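January, workshop kitchen, after lunch

Finally got to the bamboo! I'd been promising Hanneke since before the break that the boards would get a proper oiling, and this morning the light was so nice over the counter that I just started. Went through 400 grit first, very lightly, along the strips, then wiped everything down and left it 20 minutes while I had my coffee (and a second one, the Boscombe order can wait). The juice groove on the big board takes forever, you have to run a folded rag along it with your thumbnail, corners especially.

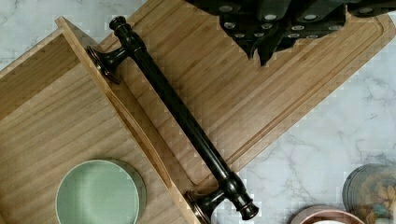
The Boonchu oil goes on thinner than the Gutell did, and I like it much better for the finger slots, where the old stuff always pooled. Prasert wants to try a second coat tomorrow. I'd leave it overnight first and see how the grain feels.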